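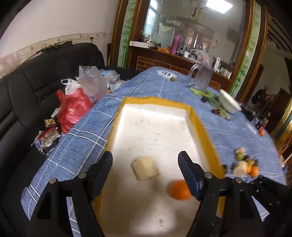
The Lunach lounge room, 22 February 2025

Welcome to the gallery! The table by the black sofa is where everything seems to land after a shop. I adore that blue plaid tablecloth (it goes with any colour of fruit you throw at it), and the yellow-rimmed tray is one of my favourite bits of clutter.

Fruit day on the plaid cloth. Oranges, a green apple, little dark red ones I can never stop picking at, and a bunch of celery laid out beside the glass pitcher. There's an orange in the foam tray too, next to something pale and square.

The sofa gets the bags and the snack packets, and I tell myself I'll put them away before anyone wants to sit down. I've been saying that for 3 years!

My favourite part of the room is at the back, the big mirror with green bamboo painted on its wooden door frame. The low counter in front has the brick pattern, and the purple thermos lives there because it's handy for tea.

I've got 21 more to sort through from the kitchen end, plus the garden ones from November, so pop back if you like a sticky beak at other people's houses. Comments are open for 30 days on each gallery.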